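Makori Household Manual Index

Data card, version 3
Last updated: 15 Jul 2025

Summary

Makori is a table of entries taken from printed household manuals: books and stapled booklets on cleaning, mending, food storage, laundry and small repairs. Each row is one piece of advice as it was printed, with the page it came from and a set of plain subject tags. The table covers 63 manuals. It is meant for people who study how everyday advice changes over time, and for anyone who needs short instruction text with a known source.

The manuals come from two shelves. The larger one is the Drernska lending collection, which holds bound books. The smaller one is the Gruremby donation, mostly thin booklets that were given away with appliances. The two shelves were cataloged separately before this project, and some of that history still shows in the shelf codes.

Files

entries.csv — one row per piece of advice
manuals.csv — one row per manual
tags.txt — the list of allowed tags, one per line
changes.txt — notes on what changed between versions

All files are UTF-8 with Unix line endings. Fields that contain commas are quoted. Line breaks inside an entry are stored as a single space, so a numbered list in the book will run together in the text field. The original numbering is kept.

Fields in entries.csv

entry_id: shelf code, manual number and running number, joined by hyphens
manual_id: matches the same field in manuals.csv
page: page number as printed, or "np" if the page has none
text: the advice, in the spelling of the source
tags: up to three tags, separated by semicolons
note: free text, usually empty

Page numbers are stored as text because some booklets use Roman numerals or letters. Sort on entry_id if you need the order of the book. Sorting on page will give wrong results for the Gruremby booklets, several of which restart their numbering in every section.

How entries were chosen

An entry is a passage that tells the reader to do something and can be understood without the passage before it. Prefaces, advertisements and price lists were left out. Recipes were left out too, except where they make a household product such as polish or paste. Passages longer than 50 lines were split at the nearest heading.

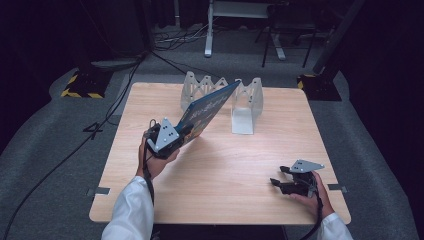 Vol. 3, No. 18

Printed volume and issue marks are recorded in manuals.csv under "series_mark" in the same form as above, with the abbreviations left as they stand. Only manuals that came out as part of a series have one. The field is blank for the rest. Do not use it as a key — two series in the Drernska shelf share the same numbering.

Tags

There are 18 tags. Most are obvious from their names. Three need a word:

storage: keeping food, linens or tools, but not moving them
upkeep: regular care of something that still works
mending: repair of something that does not

Older versions used "care" for both upkeep and mending. If you have scripts written for version 2, check for it. The old tag was removed and every row that carried it was tagged again by hand.

Known problems

Units are not converted. A "cup" in one manual may not equal a "cup" in another, and a few booklets never say which size they mean.

Some advice appears in more than one manual with nearly the same wording. These rows were kept. A list of likely pairs is planned for the next version.

Hyphens at line ends were removed by script and then checked, but a few wrong joins remain, mostly in words like "re-cover" and "re-sort".

Safety

Much of the advice is out of date and some of it is dangerous, above all the entries on solvents, lamp fuel and home canning. The table records what was printed. Do not follow it at home, and do not show it to readers as current advice. Rows with a clear hazard have "hazard" in the note field, but the check was not complete.

Loading

The files open in any spreadsheet program. Set the page column to text on import, or "1-2" will be turned into a date. The Wolura reader can load the folder directly; point it at manuals.csv first and it will find the rest.

Corrections

Send the entry_id, the page and the corrected text. Fixes to spelling are only made where the table differs from the printed page.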